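Storing Cooking Oil So It Keeps

Cooking oil spoils by three routes: light, heat and air. Spoiled oil is rarely dangerous in small amounts, but it tastes of crayons or old putty and passes that taste to everything cooked in it.

Light. Clear containers on a windowsill are the worst case. Oil bought in clear plastic should be moved to a cupboard the same day or decanted into dark glass. Wrapping the container in foil works equally well and costs less.

Heat. The cupboard over the range is the warmest in most kitchens. Use a low cupboard on an outside wall. Olive oil clouds below 50 degrees F and clears again at room temperature; flavor is unaffected. Walnut and flaxseed oils belong in the refrigerator once opened.

Air. Close the cap after each pour. Open pour spouts are convenient but admit air all day, so fit one only to a bottle that will be emptied within 4 weeks. Buy a size that matches use. A large can is cheaper per ounce only if none of it is thrown out.

Decanting. Fill through a dry funnel. Leave a small gap under the cap, enough that the oil does not well up when it is closed. Label the bottle with the month of filling, on the shoulder where drips do not reach.

Cleaning. Never top up an old bottle with new oil. The film left on the wall is the oldest oil in the container and speeds spoilage in the fresh batch.
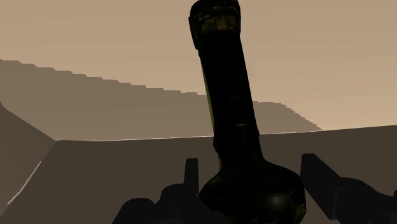
Empty the bottle completely, add a spoonful of dry rice, hot water and dish soap, and shake for one minute. Rinse until no suds remain. Stand it upside down on a rack overnight. A narrow neck holds moisture longer than a wide one, so check with a rolled strip of paper towel before refilling. If the old smell persists, soak with baking soda and warm water, then rinse and dry again.

Caps with cork liners cannot be cleaned properly. Replace them.

2,333 shares
11 comments

Related tips
Removing Grease From Cabinet Doors
How to Season a Carbon Steel Pan
Vinegar: What It Cleans and What It Damages
Sharpening Kitchen Shears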